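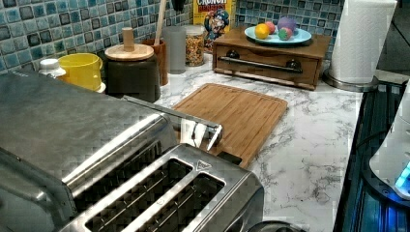

Kita Hand Guide 2
Teaching handle and remote station for light-duty arms
Part no. 3051
In stock. Ships from our Dolholm warehouse.

Overview

Somewhere in your building is a person who can do the job perfectly and can't explain it. The Kita Hand Guide 2 is for getting that job into a robot without making anybody write it down. Your expert takes hold of the handle, or sits at the remote station with a coffee, and does the task while the arm follows. Kita records the motion, the grip and the timing. Repeat until the arm looks less like a tourist.

It suits work that sounds easy until you try to program it: kitchen counters, packing benches, lab shelves, anything where the board is never put back in quite the same place.

Two ways to teach

By hand. Squeeze the handle and the arm goes slack enough to lead. Let go and it holds position. The squeeze has two stages, so a firm grip out of sheer nervousness stops the arm instead of freeing it. We arrived at this after watching engineers use the first version.

By remote. The station's small leader arm has the same joints as the big one. Move it and the big one moves. Motion scaling lets you slow things down for fussy work near glassware, or near anything your spouse is fond of.

You can switch between the two in the middle of a demonstration. Many people lead the arm to the counter by hand, then back off and do the finger work from the station.

What's in the box

Teaching handle with wrist clamp
Leader arm and desk mount
Foot pedal (marks the start and end of each take)
Enable switch with coiled cord
Power supply and network cable
Printed quick start, which fits on one sheet and may as well be read

Recording and playback

Internal storage holds up to 2639 takes. Each can be trimmed, labeled or deleted. Please delete the bad ones. The arm has no sense of irony and will learn your dropped spoon as carefully as your good pour.

Takes export to Ondero Studio, included with purchase, for review and training. Raw logs can be exported too, if you have your own software and opinions.

Fits

Huang light arms with the standard wrist flange. For other makes, send us the flange drawing before ordering. A photo of the arm with a ruler held near it is a start, but we will still ask for the drawing.

Not included

Arm, gripper, workstation PC, patience.

From a customer

"We spent March writing code to move a cutting board. Then my brother-in-law showed the arm how in one afternoon, and he has been unbearable ever since. Good pedal."
Hüsnü Aksoy

Setup and support

Bench setup help is free with every order. Write to Pak-hei Kao on the applications desk and say which arm you have, what it should pick up, and what it keeps doing instead.

Returns are accepted in original packaging. Handles with teeth marks are assessed individually.

Page updated Apr 14, 2026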